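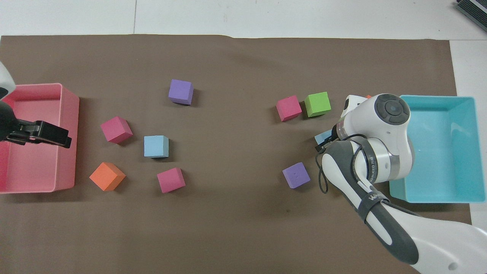
The paper trade that would not go away

Features | July 26, 2025

Brown paper was supposed to be finished. When supermarkets went over to plastic, the mills that made wrapping paper closed one after another, and the ones that stayed open did so by making something else. Edach, a town with one main road and a river that floods most winters, had three mills before the change and one after it. The survivor, Gadgate, made roofing felt for years and kept a single paper machine running two days a week for butchers, upholsterers and a firm that lined trunks.

That machine now runs every day. Orders began to climb when online shops looked for packing that customers could put in the recycling, and they have gone on climbing. The mill employs 100 people, more than it did when the town still had a railway station.

Kraft paper is simple stuff. The name comes from the German word for strength, and the strength comes from long fibres, usually pine or spruce. Wood chips are cooked with chemicals to remove the lignin that holds them together. What is left is washed, beaten, spread over a moving mesh and dried on heated rollers. If it isn't bleached it stays brown. Darker shades are often made with dye, and buyers can be fussy about them. Gadgate keeps a drawer of samples going back decades, and the shade that sells best at present is close to one it dropped for lack of interest.

Recycled fibre complicates matters. Each time paper is pulped the fibres get shorter, so a sheet made wholly from waste tears more easily than one made from new wood. The mill's standard roll is a blend. The exact mix changes with the price of waste paper, which rose sharply in January and has not fully come down.

A full roll holds 400 metres. Most go to warehouses, but a growing share is cut down for small customers. Shakya, a stationery shop on the main road, sells it by the sheet and gets through 16 rolls in a busy month. People buy it for wrapping presents, covering school books, cutting dress patterns and protecting tables. Gardeners lay it under mulch to keep weeds down. It rots within a season or two, so the job has to be done again, but there is no torn plastic to dig out afterwards.

The oldest paper in Edach is in the mill office, a ledger wrapped in its own product. The first entry is for 1329 reams, sold to a grocer whose name has faded.

The present worry is water. Papermaking uses a great deal of it, and although most goes back into the river after treatment, the summer flow has been low. Gadgate has applied to build a second settling tank on the old felt yard. Residents on the lane behind have objected to the lorries, and a decision is expected before the autumn.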